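Print this page | E-mail this page

Section 8. Caring for Oiled and Waxed Furniture

This section applies to solid wood pieces finished with Flokisis oil or Braven paste wax. Do not follow it for painted or lacquered surfaces. Read the cautions before opening either can.

CAUTION: Rags soaked in oil can catch fire on their own. Lay them flat outdoors until stiff, or keep them under water in a lidded metal can. Do not pile them up or put them in the household trash.

CAUTION: Work with a window open. Keep the oil away from pilot lights and space heaters.

8.1 Cleaning before you oil

1. Clear the piece and dust it with a dry cotton cloth.
2. Mix a teaspoon of mild dish soap into a quart of lukewarm water.
3. Wring the cloth out hard and wipe with the grain. Do not let water stand on the joints.
4. Dry right away with a second cloth.
5. Leave the piece overnight before going on.

Note: Do not use furniture spray. The silicone in it gets into the wood and keeps the oil from taking.

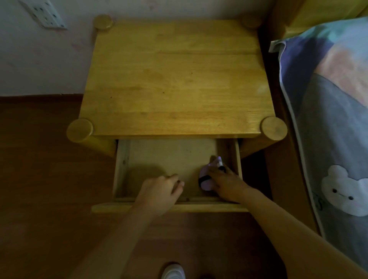 Oil goes on in thin coats, and most trouble comes from using too much. A coat that is still tacky the next morning was too heavy – rub it down with a little fresh oil on a rag and wipe it dry. Pay attention to the places where oil collects. On a nightstand with round leg caps that stand above the top at the corners, run a dry corner of the rag around the base of each cap after every coat. The pale bottom of the drawer gets no oil at all. Oil inside a closed drawer stays smelly for months and will mark paper and cloth.

8.2 Applying the oil

1. Pull the drawers out and set them aside.
2. Stir the can. Do not shake it.
3. Wipe on a thin coat with a lint-free rag, one surface at a time.
4. Wait 15 minutes, then wipe off everything that has not soaked in.
5. Let it dry for a full day and repeat once.

8.3 Drawers that stick

1. Take the drawer out and look for shiny spots on the runners and the lower edges of the sides.
2. Rub those spots with a candle stub or paste wax.
3. Slide the drawer in and out several times.
4. If it still binds, wait for drier weather before sanding. Drawers that are tight in August are often loose by March.

Note: Sand only with 100 grit or finer, a few strokes at a time.

Section text by Gerardo Pagano. Revised by Marcus Benavides.

Print this page | E-mail this page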